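Print this page | E-mail this page

Ondum house: gathering door and kitchen examples

Hello again! I've spent most of October wandering round the Ondum house, our simulated home, collecting examples for Savow, the learning system that Peng and I look after. We're up to 700 episodes (59 got binned for bad labels, my fault entirely), and I thought I'd share a few views from inside.

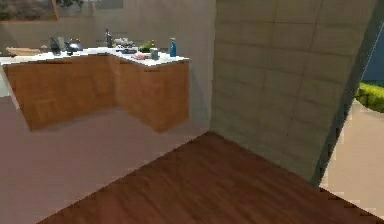 Kitchen corner, blue spray bottle and all.

I love this counter. "Fetch the spray bottle" is one of our 11 kitchen instructions, and I've worded it so many ways that I now say it in my sleep.

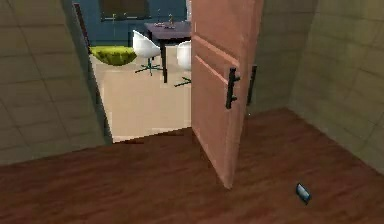

Page last changed: Wednesday, December 18, 2019

Pink door partly open, with the table and white chairs through the doorway. Views like this go in the "which room next?" set, which I label by hand with far too much tea.

And a pale wooden door with a slim black handle! Door labels are fiddly, so each one gets checked twice.
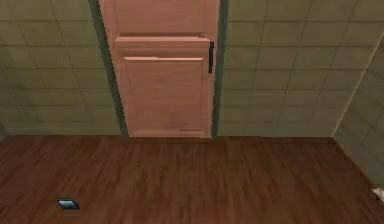
Comments

Edit Halász: Do you keep the failed attempts? We threw ours away at Irkov and regretted it, the system never learned what a bad reach was.

Reply: We do now! There are 111 in their own folder.

Edit Halász: Good. Label why they failed too, if you can bear it.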